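Support > Hand-held grippers > Open tickets > Finger comparison, stock vs. soft yellow

Ticket opened 20/06/2022 by Melati Ngau
Assigned: Takeshi Sekiguchi
Priority: medium
Subject: left unit drops heavy cloth, right one fine

Melati Ngau
We have the Verkura pair on trial next to our older Radulović pair. Same operator, same clothes, same bedroom. Shirts fine on both. Towels fine on both. Jeans are the problem. Verkura left lets go of denim maybe one lift in three, always at the thick part (waistband, side seam, hem). Right unit holds. Radulović pair holds on both sides but leaves marks and is a pain to squeeze after an hour.

Tried so far:
- swapped operator hands, no change, fault stays with the left unit
- wiped fingers with a damp cloth, dried, no change
- restarted logger, no change
- re-ran the width calibration twice, numbers look OK to me but see below

Need to know if this is the fingers or the linkage before we order more. Elmarie wants a yes/no on the whole set.

Takeshi Sekiguchi
Thanks. Few things. What does the width readout say at full open and full close, left and right? Also which finger set is on the left, the first batch or the replacement? First batch had a softer mix. And send me a frame from the left unit's own view with the fingers open, want to see how they sit in the frames.

Melati Ngau
Readouts, raw counts:
left open 900, left closed 100
right open 900, left off at 100 as well, sorry, right closed 100. So they match.
Finger set: no idea, no batch mark that I could find. Came in the Zetismont box with the spare cables.
Frame from the left one below, the other hand has the jeans. 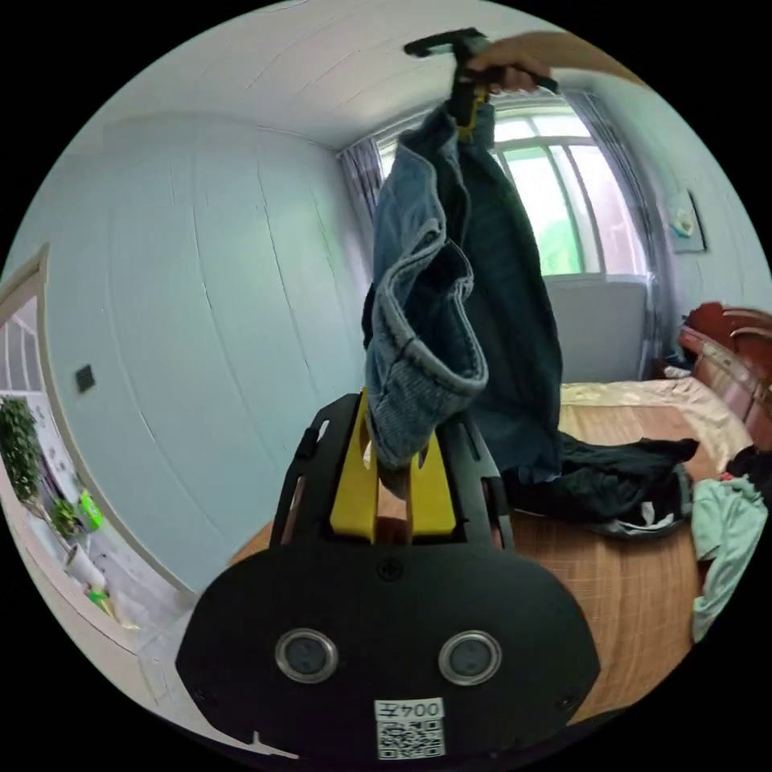
View from unit 004左, fingers open, jeans held up by the second gripper.

Takeshi Sekiguchi
OK got it. At full open nothing jumps out at me. But open with no load doesn't tell much, the trouble will be when it's closed on something thick. Can you log the width while holding a folded hem? Squeeze as hard as you normally would, keep it there ten seconds, don't look at the readout while you do it. Then same on the right.

Melati Ngau
Done. Same hem, same fold, both hands.
Right: settles at 400, stays at 400 for the whole ten seconds.
Left: settles at 400, then creeps up to 533 and the cloth slides out. Did it five times, crept every time, dropped it on three.
Trigger was fully in the whole time. I could feel it go a bit mushy.

Takeshi Sekiguchi
Mushy is useful. So fingers are opening under load with the trigger held. Either the finger flexes at the base or the linkage has play. Swap the fingers left to right and repeat. Only the yellow parts, leave the black frames where they are. Small hex key, don't overtighten.

Deirdre Conneely
Jumping in, we saw something like this at Ondbridge in February with a different pair. Was the trigger rod clamp, not the fingers. Had a hair of slack you only notice on denim and thick sweaters. Might save you the swap.

Melati Ngau
Swapped anyway, had the key out already. Creep stays with the left unit. Now has the right unit's fingers and still slides open. Right unit with the "bad" fingers holds at 400 no problem. So fingers are cleared.

Took the back off the left one. Clamp screw on the rod turned with almost no effort. Did it up snug, no threadlock here yet.

Re-test, same hem: holds at 400, five out of five. Then twenty lifts with the jeans, no drops.

Takeshi Sekiguchi
Good. Deirdre gets the credit. Put threadlock on it before the next long session, blue not red. Redo the width calibration too as the rod may have shifted, and check the clamp on the right while you're in there. Please fold the jeans test into the intake check, shirts alone won't catch this.

Elmarie Rampersad
So is it a yes on the Verkura set or not? Marjan has to answer the supplier.

Melati Ngau
Yes from me, with the clamp check on arrival. Comparison so far:
Verkura: lighter squeeze, no marks on cloth, better on thin stuff, clamp screw needs watching
Radulović: strong, nothing has come loose, tiring, marks soft fabric, misses single layers off a flat sheet
Havent done socks or anything with zippers on either pair. Will add.

Marjan Hassanpour
Told the supplier about the clamp and asked if they threadlock at the factory. Waiting on them. Pls keep this open until they reply.

Status: pending supplier
Next: threadlock left, check right clamp, recalibrate both, zipper test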